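Furkstead Community Health District
Frequently Asked Questions

What is a health district, anyway?
A fair thing to ask about something that appears on your property tax bill. We're a small public agency that pays for health services inside the district lines. We don't run a hospital. We did once, it closed, and people still call us about their old X-rays. (We don't have them. See below.)

Do I live in the district?
If your water comes from the town of Furkstead, yes. If you're out past Pärn Road, it depends on which side of the creek your front door faces. Call the office with your street address and we'll look it up on a map that is older than most of the staff.

How many people do you serve?
Last year 2431 residents used at least one of our programs. That includes flu shots, rides to appointments, the walking group and the blood pressure table at the library. The walking group would like it known that it has room.

Who's in charge?
A board of four, elected by you. Souad Younis is the board president and Lalit Vishwakarma is the vice president. Day-to-day questions go to our executive director, Rūta Lapiņa, who answers her own phone and regrets it mostly in the fall.

When does the board meet?
Once a month, at the district office. Agendas go up on the front door and on this site. Public comment comes first, so you can say your piece and be home for dinner.

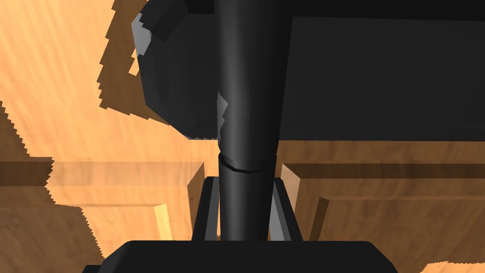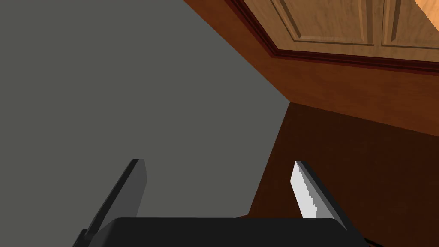
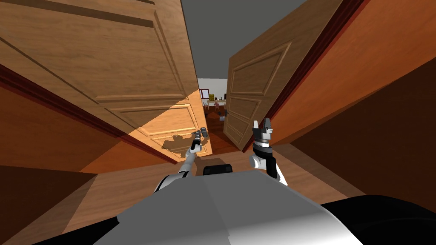
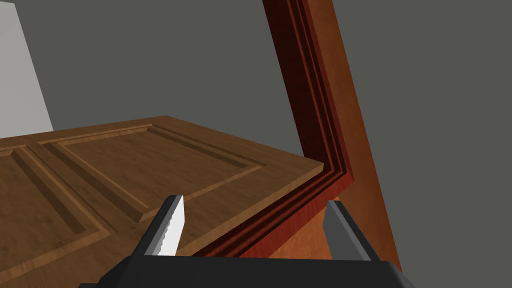 Can I just show up for a ride to the doctor?
Please don't. The ride program needs two working days' notice. Shabani Mwaipopo handles the schedule and can usually fit you in if you call before noon. Rides are free within the district. A trip to the regional hospital costs $4 each way, exact change preferred, and the driver can't break a fifty. People keep trying.

Do you give out money?
Yes, in modest amounts. Our neighborhood health grants go up to $725 and are open to any group doing something useful for the health of people here. Past grants have paid for a school garden fence, a set of scales and a great many oranges. Applications open in May. The form is two pages long. We got it down from eleven and are still a little proud.

Why was my grant application turned down?
Usually the budget page was blank. Yasmine Bouzid will go over it with you and help you try again next round.

How do I get my old hospital records?
The records went to a storage company called Vostico when the hospital closed. You'll need to send them a signed request and a copy of your ID. We can give you the form, but we can't open the boxes, and asking nicely doesn't change this.

Is there an online portal?
There is. It's called Flarkeo, and you can use it to book flu shots and sign up for classes. If it logs you out halfway through, your booking probably didn't save. Call us and we'll do it on paper.

Do I need insurance for a flu shot?
No. Bring a sleeve that rolls up.

Are your classes only for seniors?
The balance class is for people over 80 or anyone with a doctor's note. Everything else is open to all adults. Cooking for One fills up first, usually with couples.

My question isn't on this page.
Call the office or stop by the front desk. If enough people ask the same thing, we'll add it here.

Page last updated 22 November 2021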